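Simulate it first, even if it's only a shed

There is an argument that comes up at our workshop every few months, usually near the kettle, and I have been on both sides of it. One side says that if you're building a robot at home you should build the thing. Buy the motors, cut the brackets, burn out a driver board, learn. The other side says you should spend the first stretch in a simulator, with a rendered arm over a rendered table, and leave your money alone until the software does something sensible. I used to belong firmly to the first lot. I now think most people doing this in a garage or a shared space should start with the second, and I want to set out why, including the parts of it I still don't like.

Some background. The workshop is the upstairs half of a former tile showroom. We have two benches, a drill press, a printer that works and a printer that doesn't. My project is a tabletop arm that can pick up small items and put them in a basket. I would like it to clear a table after lunch. That is the whole ambition. Anoma Wijesinghe, who shares my bench, is building a better version of more or less the same thing, and we have been swapping code since April.

My first attempt was hardware from the start. I bought a secondhand shoulder motor, a Bendell controller and a length of aluminium tube, and I had an arm of sorts standing up within a few weekends. It looked good. It could wave. It could not pick up a mandarin, and I couldn't tell you why, because there were too many candidates. The tube flexed. The gripper was printed in the wrong plastic. The camera mount drifted every time somebody walked past. My code for working out the joint angles was wrong as well, but that fact was buried under all the others and I didn't find it for two months.

That is my main case for simulation. A home build has a lot of things wrong with it at once, and you need some way of taking them one at a time. In the simulator the tube doesn't flex unless you ask it to. The camera stays where you put it. If the arm misses, the fault is in your own reasoning, and you can sit down and find it.
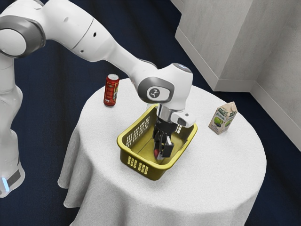
The second reason is cost. The second version of my build has a spending limit of 3000 dollars, which I set with my partner at the kitchen table and which has been discussed since. By the time I scrapped the first one I had gone through 2540 dollars, and what I had to show for it was a waving pole and a drawer of parts. Some of those parts will get used again. Most won't. The motor was the wrong size for the job, and I would have known that after one evening of working out loads in software that costs nothing to download.

People answer that the learning was in the waste. Lucian Ursu says this to me often, and he is a better machinist than I'll ever be, so I take it seriously. He learned by ruining material. But he learned in a trade, on somebody else's material, with somebody beside him who could say what he'd done wrong. A person alone in a garage with a dead controller mostly learns that they have a dead controller. If you have an experienced hand nearby and a scrap bin, by all means start with metal. Plenty of people have neither.

The third reason is neighbours and fingers. A joint command with a sign error will send an arm through whatever is beside it. Mine knocked a mug off the bench and chipped the edge of the tile cutter. At that scale it's an annoyance. On the bigger arms people are now picking up from factory clearances it's a trip to emergency. We have kids through the workshop some evenings, including Chaltu Teshome, who is eleven and has opinions about everybody's wiring, and her father Mesfin is quite right to ask what has been tested before something is plugged in. "I ran it all night on the computer" is a partial answer, but it's a better one than "this is the first go".

Now the other side, which deserves more than a paragraph and will get a few.

Simulators flatter you. Contact is the worst of it. Two fingers closing on a soft object is a hard thing to model, and the cheap settings will let you get away with grips that would never hold on a bench. I had a routine that placed small objects in a basket 20 times in a row with no failures. I was very pleased with it. When Anoma tried the same routine on her arm it squeezed a plum out sideways and across the room. The friction value I'd used was one I had copied from a forum post, and it belonged to rubber on rubber.

Cloth is nearly as bad. A tablecloth on a screen is often a rigid surface with a cloth pattern and some modelled folds, and nothing you do will ruck it up. On a real table, brushing the cloth with a fingertip can shift everything standing on it. I've lost a glass that way. If your robot is going to work over fabric, you need to know early whether your simulated fabric moves, and if it doesn't you should treat any good result near it with suspicion.

Then there's light. A rendered room gives you clean shadows and the same brightness morning and evening. Our workshop has a west window, and at four in the afternoon a shiny can has a stripe down it that my detection code reads as the edge of a separate object. I could add that to the simulation, and I have since put in a crude version, but I only knew to add it after seeing it happen.

There is a subtler problem too, and it's the one that worries me most. You can stay in there forever. It's comfortable. Nothing breaks, the arm is always a nicer arm than you could afford, and there is always another parameter to tidy. Osvaldo Conceição started a kitchen robot on his laptop before I joined the workshop and he hasn't bought a screw yet. He would say he's still preparing. I'd say he has a different hobby now, and there's nothing wrong with it, but he should stop borrowing the calipers.

So my view comes with a rule attached, and the rule is a deadline. Pick one task. Make it small enough to describe in a sentence: this object, into that basket, from this side of the table. Get it going in simulation. Then change the starting positions, turn the basket, move the things around it and make sure it still goes. Once that holds up, close the laptop and buy the smallest set of parts that could do the same job badly. Don't buy the good gripper. Put real things on a real table and write down each difference you see, then go back and put those differences into the model.

That back and forth is the useful part. I was wrong to skip the first half, and I think the simulator people are wrong when they skip the second. The order matters mostly on account of money. A mistake on screen costs me an evening. The same mistake in aluminium cost me the tube, the bracket and a fortnight waiting for a parcel from Grastdale.

I'd also ask people to be plain when they show their work. There's a habit on the hobby boards of posting a rendered clip with a title that lets you believe there's a machine in someone's spare room. The renders are good enough now that a quick viewer won't pick it. Beginners see that, compare it with their own wobbling arm and give up. Put the word simulation in the title. It takes nothing away from the work, and the person reading will know what they're comparing themselves to.

Our workshop has taken up a version of this. If you want bench space for anything with a powered joint, we ask to see it move on a screen first, even crudely. Lucian voted against it and then helped write the sign. He has asked for an exemption for anything driven by a hand crank, which seems fair to me.

As for my own arm, the second build is at the shoulder stage. The new bracket is cut, the joint code is the same code that has been running on the laptop, and I'm waiting on 2 bearings before I can mount the upper link. I expect it to miss the basket for a while.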